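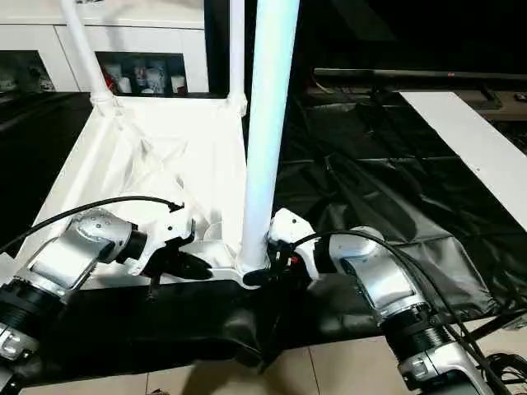

Coşkun pickle works open day, Elside

Typing this up on the train home so forgive the state of it. Went to the open day at Coşkun, the pickle and vinegar place on the edge of Elside. 22 October 2021, cold, bright, very windy by the river.

Short version: go if they run it again. Eat first, or don't, depends how you feel about brine on an empty stomach.

Getting there

Train to Priltolia, then the bus. The bus takes 20 minutes and stops right outside the gate, but the stop is called Ongate Lane and not Coşkun or Pickle Works or anything useful. I rode past it and walked back along the road. No sidewalk for part of that. If you see a garden center on the left you have gone too far.

Parking looked fine. A field, basically. Muddy at the bottom end.

Tickets were $9 on the door, cash or card, and that got you the tour plus a small jar to take home. Kids free. There was a line when I arrived but it moved fast. Coat racks inside, use them, the brine room is warm and the smell gets into wool. My scarf is on the seat next to me as I write and the woman across the aisle has moved.

The yard

You start outside, where the cucumbers come in. None coming in now obviously, season's over, the last trucks were in August. So this bit is mostly a guide pointing at things and telling you what happens there in summer. Trucks tip onto a long sloping belt, water jets, then a set of rollers spaced wider and wider apart so the small ones drop through first. Simple and very satisfying. She ran the rollers with a bucket of potatoes to show us. Potatoes went everywhere. Good start.

Sizes matter a lot apparently. The tiny ones go for the fancy jars, the middle ones are the main business, and the big ugly ones get sliced or chopped for relish. I asked what happens to the bent ones. Relish.

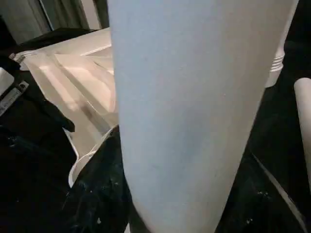 The brine room

Best part by a long way. Huge open vats, old timber ones along the back wall and newer plastic ones in front, and you walk between them on a raised walkway with a handrail that is sticky. Don't touch it. I touched it.

They do two kinds of pickle and I had never really understood the difference. One is just cucumbers in vinegar, quick, sharp, shelf stable. The other is fermented, salt water only, weeks in the vat, and the sourness comes on by itself. The second kind is what Coşkun started out with and it's still what the locals buy. We got to taste from a vat at the halfway stage, still crunchy and bright green inside, only a bit sour. Then a fully done one from further down. Olive colored, soft around the seeds, strong. A man behind me said it tasted like his grandmother's cellar and he meant it nicely.

They skim the vats by hand every morning. A long pole with a flat mesh thing on the end. They let a couple of the kids have a go and one of them was better at it than the staff.

Things I wrote down on the back of my hand and can still read: salt goes in by weight not by taste, oak leaves in some of the vats to keep the crunch, dill goes in whole, stalks and all. There was something about water hardness as well but it's smudged.

Bottling

Loud. Ear plugs in a tub by the door, take some. The line does 1,712 jars an hour on a good day and they had it going for us at half speed, though it didn't look slow to me. Jars come in upside down, get blasted with steam, flip, fill, top up with brine, lid, label. The packing of the whole cucumbers is still done by people standing at a long bench, and watching them is the thing I'd pay to see again. They don't look at the jar. They look at each other and talk, and their hands just fill it, tight, all standing up straight.

We all got to try. Mine had a gap you could lose a thumb in. You're supposed to put the fat ones round the outside first and then force the thin ones down the middle. Now I know.
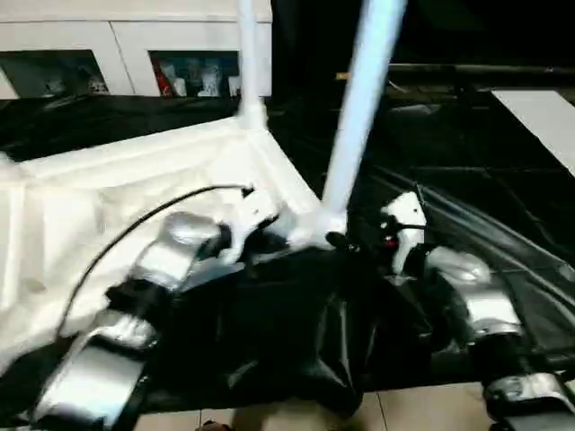
After that it was the label store, which I expected to skip through and ended up spending ages in. Drawers and drawers of old paper labels going back to when the place opened. Beautiful lettering. One from an export run has a cucumber wearing a hat. They were selling reprints as postcards and I bought more than I need. The very old ones have the town spelled wrong, Ellside with two Ls, and they used them up anyway as they'd been paid for.

The vinegar shed is across the yard and I nearly missed it, the sign had blown over. Small, dark, barrels on their sides. They make an apple vinegar there from fruit grown up behind Priltolia and it is not sold in stores, only at the works. Very good. Sharp and then sort of honeyed. I bought a bottle, wrapped it in the scarf, seems fine so far.

Food

Truck in the yard doing fried pickles, grilled cheese with pickles, hot dogs with relish. Fried pickles were excellent and burned the roof of my mouth. Coffee was bad. No tables to speak of, people were eating off the loading dock, and the wind took a lot of napkins into the river probably. More trash cans next time please.

There was a pickle juice drink in paper cups too, with ginger. Tried it. Once.

The shop

Tiny and packed by the time the 2 pm tour let out, so go before your tour if you can. They hold bags for you behind the counter, just ask. Prices lower than at the supermarket for the regular jars. The half sours sell out early and need to stay in the fridge so bring a cool bag if you have a long trip. I did not. They're on the floor by the heater, I should move them.

Also: seconds. Dented lids, crooked labels, same stuff inside, sold out of a crate by the door. Everyone around me knew about the crate and went straight for it.

Odds and ends

Floors are wet, wear proper shoes. The walkway in the brine room has steps at both ends, but there's a way round at ground level, ask at the gate and somebody takes you. Restrooms by the office, clean. No photos on the bottling line while it's running.

Tour took longer than the sheet said and I missed the bus I wanted. The next one was late as well. There's a bench at Ongate Lane but no shelter.

Jar I got free with the ticket was bread and butter slices, opened it at Priltolia station with my house key. Half gone already. My stop's next, will fix the speling later.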